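Wallpaper

By Ita Tully
June

Wallpaper is paper made for sticking on walls, and I have been mad about it since I was small enough to pick at the seams behind my bed. I look after the home and garden entries here, and this is the one I keep coming back to and fussing with, so forgive the length!

How it started

People were pasting printed sheets onto walls and ceilings in Europe by the 1500s. The early sheets were small, printed from carved wood blocks, and a lot of them ended up lining chests and cupboards. Hand-painted papers from China came later, with birds and flowering branches climbing right up the wall, and rich households went wild for them. Then machines came along in the 1800s that could print a long continuous roll, and prices dropped so far that ordinary families could do a whole parlor (and redo it when they got bored).

I learned most of this from a big damp-smelling book in the Tandport library, which I renewed so often that they finally just let me keep the slip inside it.

The main kinds

Plain printed paper is the oldest sort and still my favorite to look at, though it tears if you breathe on it. Vinyl-coated paper can be wiped down, so it goes in kitchens and bathrooms. Non-woven paper is made from a blend of fibers that doesn't swell much with paste, and you put the paste on the wall instead of the back of the roll. Flock has the fuzzy raised pattern you remember from old restaurants. Anaglypta and its relatives are embossed and meant to be painted over. Then there's peel-and-stick, which renters love and which I have mixed feelings about, mostly from one long Saturday in a hallway with a ladder and a hair dryer.

Patterns and repeats

The repeat is the distance before a pattern starts over. A straight match lines up directly across from strip to strip. A drop match shifts down, usually by half, so you waste more paper but the eye doesn't catch the rows so easily. Trailing florals almost always look better to me on a drop match, and my sister disagrees, and we have stopped discussing it.

Every roll has a batch number on the label. Check that they all match before you cut anything. I once hung 2 rolls of a Hekholm stripe from different batches and the join glowed at me for years.

Old paper in old houses

Strip a wall in an old house and you may find layer on layer. The front room of the Trostcombe house, where I helped one summer, had a brown damask under a green trellis under something with pagodas. We saved a piece of each in a folder. Some greens from the 1800s were made with arsenic, so very old green paper should be left alone until somebody who knows has tested it.

Florals never really left. They got tiny, then huge, then tiny again, and at the moment the big leafy ones on cream are back, which suits me fine.

Printed page in front of a floral wallpaper with leaves on cream.

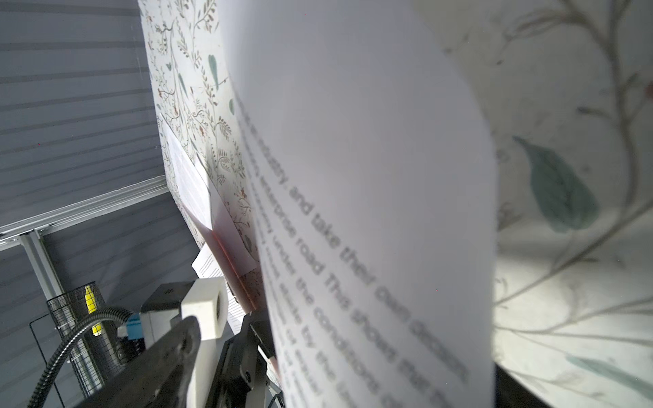

Cream floral with thin olive-brown stems and a blue-green leaf.

Related entries
Wallpaper paste
Lining paper
Block printing
Damask
Jurić borders and friezes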